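Section 4. Preparing and Protecting Wood Parquet Floors

This section applies to all Terkar square-tile parquet supplied for indoor use. It covers the first cleaning after installation, the application of Minum floor finish, and routine care. Read the whole section before starting work. Revised 2023-11-03.

4.1 Before You Begin

The floor must be fully installed and the adhesive cured according to the instructions supplied with the adhesive. Do not apply finish to a floor that moves underfoot or has open seams wide enough to admit a coin.

The following items are required:

Soft broom or vacuum cleaner with a bare-floor attachment
Two clean, lint-free cloths
Dawber flat applicator, or a short-nap roller of equal width
Minum floor finish, clear
Painter's tape
Protective gloves and eye protection

CAUTION: Keep the work area ventilated at all times. Do not smoke or use open flames while the finish is being applied or is drying. Store containers upright, tightly closed, and out of the reach of children.

4.2 Checking the Surface

1. Remove all furniture, rugs, and floor mats from the room.

2. Vacuum the floor in both directions of the tile grid. Pay particular attention to the seams and to the area along the baseboards.

3. Inspect the floor in daylight. Mark any raised tile edges, deep scratches, or traces of adhesive with a small piece of painter's tape.

4. Compare the color of the tiles across the room. Wood is a natural material, and differences in shade between neighboring tiles are normal. They are not considered a defect under the warranty.

Variation in shade between parquet tiles
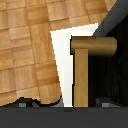
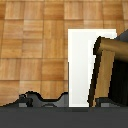 5. Remove adhesive traces with a plastic scraper. Do not use a metal blade. Sand raised edges lightly by hand, following the grain of each tile, and vacuum again.

NOTE: The grain direction may change from one tile to the next. Sanding across the grain leaves marks that become more visible once the finish has been applied.

4.3 Applying the Finish

1. Stir the finish slowly for 3 minutes. Do not shake the container, as this introduces air bubbles.

2. Test the finish on a spare tile or in a corner that will be covered by furniture. Allow the test area to dry completely before judging the color.

3. Pour a small amount of finish into a shallow tray. Do not pour finish directly onto the floor.

4. Start at the wall farthest from the door. Apply a thin, even coat and work back toward the exit, keeping a wet edge at all times.

5. Leave the first coat to dry for 15 hours. Keep people and pets off the floor during this period.

6. Rub the surface lightly with a fine finishing pad, remove the dust with a dry cloth, and apply the second coat in the same manner.

CAUTION: Cloths soaked with finish can ignite without an outside source of heat. Lay used cloths flat outdoors to dry, or place them in a metal container filled with water, before disposal in accordance with local rules.

4.4 Returning the Room to Use

Light foot traffic in socks is permitted 15 hours after the second coat. Wait 3 full days before replacing furniture and a further week before laying rugs. Fit felt pads to all furniture legs. Lift heavy items into place; do not drag them.

Indoor relative humidity should be kept as close as possible to 50 percent. In heated buildings, the air is usually driest from December onward, and narrow gaps may appear between tiles. These gaps normally close when humidity rises and should not be filled.

4.5 Routine Care

Sweep or vacuum the floor weekly. Wipe up spilled liquids at once. For damp cleaning, use a well-wrung cloth and Fumari neutral floor soap diluted as directed on its label. Do not use steam cleaners, ammonia, wax polish, or abrasive powders.

In commercial rooms that receive more than 1,000 visitors a month, inspect the finish every 3 months. If water no longer beads on the surface, clean the floor and apply one maintenance coat as described in 4.3.

Record the date of each coat and the batch number of the finish on the maintenance sheet at the back of this manual. The sheet must be presented with any warranty claim.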